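Monday, June 22, 2026
By Antigoni Papadakis

Washing reusable shopping bags: revised advice

Members of the Flornstead bulk-buying group have asked for a single washing method that suits the mixed bags most households now own. The advice below replaces the sheet issued last September.

Sort by fabric first. Unlined cotton and canvas can be machine washed at 40 degrees with ordinary detergent. Expect some shrinkage on the first wash, mostly in length. Nylon and polyester should go through a cold, gentle cycle, turned inside out, with no fabric softener. Non-woven polypropylene should be wiped down or hand washed, as machine agitation breaks up the bonded fibres. Insulated bags are wiped only, with the zip left open until the lining is dry.

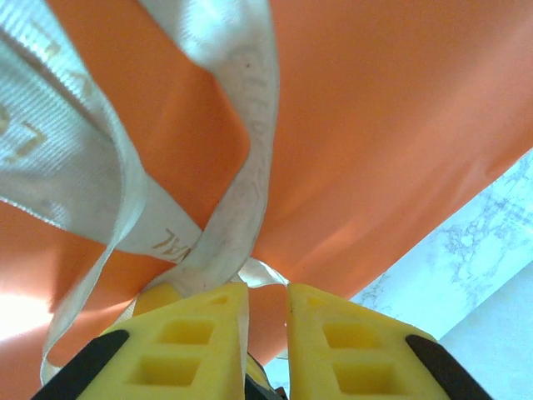

Straps usually give out before the body of the bag, and dye transfer onto pale webbing is the most common complaint we receive. Gavalas wrote to say that a cold soak before the first wash stopped the colour running on two new bags, and asked whether vinegar does any good. Our answer is that vinegar will not fix modern dyes, and plain water does the same job.

Dry all types in the shade, hung by the base so that water does not collect in the seams. Bags used for raw meat should be kept separate, marked on the inside, and washed after each use. Printed copies of the revised sheet are at the Zatmont counter.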